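I run data collection for a small manipulation project at Novside, and this month I got handed the job of writing our rules for hand-held gripper work. Thread, because the actual document is longer and drier and has a numbering scheme I already regret.

Some background. We had a rules doc. It was written in August, it had 324 lines, and it opened with a definition of the word "table." I have met people who worked under it for months and could quote the definition of "table." They could not tell you when to stop recording.

So the new one has 7 rules. The old one has been moved to a folder called Flurwood, where we keep things we're too polite to delete.

**Rule 1.** Open the gripper all the way before you start. All the way. I've had spirited discussions about what "open" means with adults who own doors.

**Rule 2.** Check the finger pads at the start of every session. Look at the face, the seam and the screws. If a pad is lifting, swap the finger and write it down. Do not press it back with your thumb and hope.

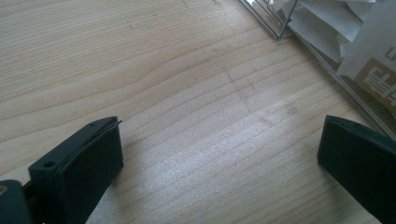 *Fingers open, nothing in the grip, clutter up in the corner.*

**Rule 3.** Keep the middle of the work surface clear between takes. Stuff can live at the edges. I used to want a spotless table for everything, and then I remembered what my own kitchen looks like. A robot that has only ever met spotless tables is going to have a hard time at my place.

But the mess has to be logged. "Misc" is no longer an accepted entry. We searched the logs for "misc" and I had to go for a walk.

**Rule 4.** Glare. If there's a bright patch on the surface, note it and carry on. Don't drag the table across the room halfway through a batch to chase better light. Pale wood next to a window is going to shine. Put it in the lighting field, which exists, and which is lonely.

Clear containers get their own line under this one. Transparent things are hard for everybody, including the person who has to label them later. Write "clear" in the object notes. If you don't know whether it's plastic or glass, write that you don't know. I would pay good money for more "don't know" in those notes.

**Rule 5.** Scuffs and smudges stay. Please stop wiping down the table in the middle of a set. Half the takes with marks and half without, under the same session name, gave one of our reviewers a very bad afternoon.

**Rule 6.** Empty takes count. An open gripper over a bare stretch of wood is a legitimate recording and you label it "no grasp." You don't throw it out for being boring. I've sat through the exciting ones and they're mostly somebody dropping a sponge.

**Rule 7.** 2 people sign off on any change to these rules. This one was added after I changed rule 4 by myself at lunch and told no one. I've been spoken to.

Things that didn't make the cut: a dress code for sleeves (went to the training notes), a ban on music (outvoted), and the Herrero checklist, which is a perfectly good checklist with 100 boxes on it. Watch anyone fill in a hundred boxes. By the second page they're just drawing a line down the column.

Someone asked if this lines up with what the Stusard team does. Mostly! They number their rules from zero and we've agreed not to talk about it.

Draft goes out for comments 13th February. Yes, I know that's a Saturday. I wanted a quiet inbox for one day before the replies about rule 3 start.

If you do this kind of work and have a rule for when to retire a worn pad, please send it over. Ours currently says "when it looks bad," and I wrote that, and I'd like it gone before anyone signs.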